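Section 4: Sorting your bottles and tubes into the baskets

Right, so the Flostby shelf is up and level (if it isn't, go back to Section 3, I'll wait!) and now we get to the bit I like best, which is filling the thing. You'll want a clear table, a damp cloth and 20 minutes. Have your baskets to hand too. I use the plastic slotted ones, a colour for each sort of thing, but any that fit the shelf will do.

1. Turn out every bottle and tube you own. Bathroom, gym bag, the drawer you don't open. Everything goes on the table.

2. Check each cap and tighten it. Go gently with flip tops, as the hinges snap if you lean on them.

3. Wipe each one down and let it dry. Sticky bottoms are what make the baskets grubby, and I've scrubbed enough slots with a toothbrush to feel strongly about it.

4. Lay them on their sides before you start sorting. They can't topple, and you get a proper look at the small print on the back.

Note: if you own two of the same thing, put the fuller one at the back and finish the other first. I once found I had 10 shower gels on the go. Ten!

5. Give each basket a job. Mine are blue for hair, green for washing and red for anything I'm running out of, but suit yourself. 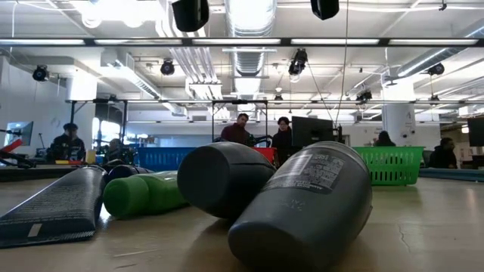 6. Put the big bottles in first, along the back of the basket, then the slimmer ones in front. Squeeze tubes go in last — they'll tuck into whatever gap is left, cap end down if the cap is flat enough.

7. Lift the basket by its rim with both hands and slide it on to the shelf until it meets the back rail.

Caution: don't pile loose bottles on top of a full basket. The Flostby tips forward if the top shelf is overloaded, and a big bottle landing on your foot really hurts.

8. Give the shelf a little wobble. If it rocks, take out the heaviest bottle and move it to the bottom basket, then try again.

Spare shelf clips are in the small bag marked 39. Keep them somewhere safe, you'll need them for the door rack in Section 5.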